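Trade Interviews: Materials and Interiors

Keeping the floor flat: Suryani Chin on resin, moisture and waiting

Mar 11, 2023

Suryani Chin has been specifying and inspecting poured resin floors for light commercial buildings since she left Doucet, where she trained as a surveyor. She now runs the technical desk at Zosico, a contractor that lays floors in small offices, clinics and workshops. We spoke to her about why so many resin floors fail early, and what a client should ask for before signing.

Her first answer was moisture. "If I am called to a floor that has blistered, I want to see the moisture readings from before the pour. Half the time there are none. Somebody put a hand on the slab and decided it felt dry." A concrete slab gives up water for months after it has been cast, and a resin coating closes off the top face. Vapour then collects at the bond line and pushes the coating up.

Zosico tests with sealed humidity probes set into drilled holes, left in place until the reading is stable. Chin does not accept surface meters as evidence. "They are fine for finding the wettest part of the room, so you know where to drill. I would not sign a slab off with one."

The second cause is preparation. Power-floated concrete has a dense, closed surface, and resin laid straight on to it has little to hold. Her crews grind or shot-blast, vacuum twice, and carry out pull-off tests before priming. On one recent job, a former print works converted by Soslow, the tests failed in a strip along the old loading door. The concrete there had taken up oil. "We cut it out and replaced it. The client was unhappy for a fortnight, which I understand."

Asked about thickness, she was cautious. A thin roller coat is cheap and suits a store cupboard. For a room with desks and regular foot traffic she prefers a self-levelling system at a nominal 2 mm, and more where trolleys are used. The product matters less to her than the coverage rate. "Ask how many kilos went down and divide by the area. If the number does not match the data sheet, the floor is thin somewhere."

Gloss is the subject on which she and her clients most often disagree. Architects like a high shine because it throws daylight into the back of a room. Chin points out that it also shows every ripple in the levelling, most of all near a large window, where the light arrives at a low angle.
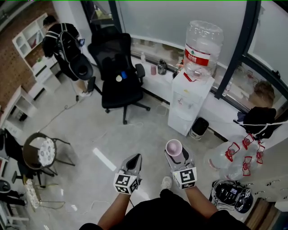 Glossy light-grey floor in a room with a wide window, frosted in the lower panes.

"Grey is forgiving for dust and unforgiving for scuffs," she said. "White is the other way round. I steer people to a satin topcoat in a mid tone, and about a third of them listen."

Castors are a separate problem. Hard wheels on an office chair follow the same short path many times a day, and the topcoat dulls there first. Chin recommends soft-tread castors, or a sacrificial topcoat that can be abraded and renewed without touching the body coat. She is not in favour of plastic mats. Grit gets under them and does the damage the mat was bought to prevent.

Her colleague Hafiz Lau, who manages the site crews, joined us for the part of the conversation on curing. A typical epoxy can be walked on the next day, but he asks for seven days at a steady temperature before furniture goes back. "The programme always says three," Lau said. "Then there is a row of dents from a filing cabinet and I get the phone call." Below 10 degrees the reaction slows sharply, and in a cold building he would sooner move the date than bring in gas heaters, which add water vapour to the air and can leave a greasy bloom on the surface.

On maintenance, both were brief. Use a neutral detergent and a microfibre mop, change the water often, and keep polish away from the floor altogether. Chin has stripped built-up polish from floors that were reported to her as worn out. Under it the resin was sound.

We asked whether she would choose resin for her own home. "No. I have cork in the kitchen – it is warmer and I drop things." She would use it in a garage, provided the slab had a membrane beneath it and someone could show her the drawing.

Zosico is rewriting its handover pack, with the moisture log and the batch numbers for each room on a single sheet. Chin expects it to be in use by September. The present version runs to 200 pages, and she doubts any client has read past the warranty.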